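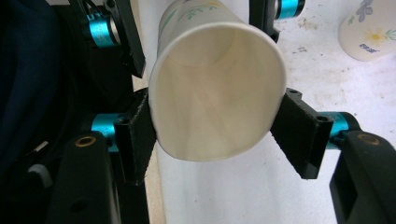 Flovon-users reports that the width estimate goes wrong as soon as the fingers close on anything thin-walled, and asks whether the planner should be reading it at all. The message is quoted below, with my answers between the parts.

Subject: Re: [trorside-dev] grasp width on soft cups, and the release threshold
Date: Apr 20, 2026

> We are on the current Trorside head with the Flovon width filter
> switched on. With rigid objects the filter settles and stays put.
> With paper cups it settles, then creeps downwards for as long as the
> fingers are under load. After a while the planner decides the object
> has been lost and opens.

The creep is real and the filter is reporting it correctly. A paper cup taken just behind the rim goes slightly oval under the fingers, and the soft facing on the pads gives as well. The filter has one state for width and treats it as a property of the object. It has no term for compliance, so every bit of yielding is booked as the object getting narrower.

The fault is in what we do with the number afterwards. In grasp_monitor the lost-object test compares the filtered width with the width stored at first contact. If the difference exceeds the release threshold for long enough, the state machine goes to OPEN. That test was written for blocks and bottles.

> We tried raising release_threshold in the config but it seems to
> have no effect. Is it being read?

It is read once, at start-up, and then overwritten by the object profile when the profile loads. If your profile does not set the value, the loader fills in the default and you lose your change without a warning. I consider this a bug. The patch makes the loader leave the key alone when it is missing from the profile, and logs the final value with its source. Until it is merged, put the threshold in the profile.

> We also see the pose estimate flip when the cup is held with the
> mouth towards the camera. The axis comes out reversed, and the place
> motion then goes to the wrong side.

This is a separate matter and belongs to the Rantala pose module. Seen from the open end, the rim is close to an ellipse and fits well, but the ellipse on its own leaves two possible directions for the axis. Rantala picks between them from the taper of the outer wall. When the mouth fills most of the view there is little outer wall left to use, and the two hypotheses score almost the same. Squeezing makes it worse, as the fitter reads an oval rim as a round one seen at an angle and tilts the axis to suit.

Two changes would help. First, pass the finger closing direction to the fitter as a prior, so that flattening along that line is not explained by tilt. The direction is already published with the width. Second, carry the axis sign over from the previous estimate unless the evidence against it is strong. At present each image is solved from nothing.

> For what it is worth, we replayed our logs with the filter off and
> the planner behaved.

I ran the same comparison on the Vidmont replay set, cups only, 1393 grasps. With the filter on and the stock test, the monitor called a false release in 40 of them. With the filter off it called none, but it also missed real drops, so I would not ship that. With the patched test there were no false releases and the real drops were all caught. The set holds 3235 grasps in total and the rigid ones gave the same result before and after.

The patched test works on rate. A dropped cup gives a step in width within a few control cycles. Creep is slow and flattens out. The monitor now keeps a short history, fits a slope, and only counts the object as lost if the slope is steeper than the limit or motor current falls at the same time. The history length is 1000 samples by default, set by monitor.window. Shorter windows react faster but trip on vibration during fast arm moves.

Things I have not done:

- Lids. A lidded cup is much stiffer at the rim and none of the recordings include one.
- Grasps at the base end, where the wall hardly gives.
- Any tuning of the closing force. The cup profile still uses the general value and I suspect it is too high.

The branch is monitor-slope. It builds against head and needs no change to message types. Old profiles load without edits. If you can run your own logs through it, please send the monitor output and the profile together, as the output alone does not say which threshold was in force.

I would like to merge the loader fix separately, before the rest, and leave the monitor change open for comment until May.

> Should we open a ticket for the axis flip?

Yes, against Rantala, with one recording where it flips and one where it does not.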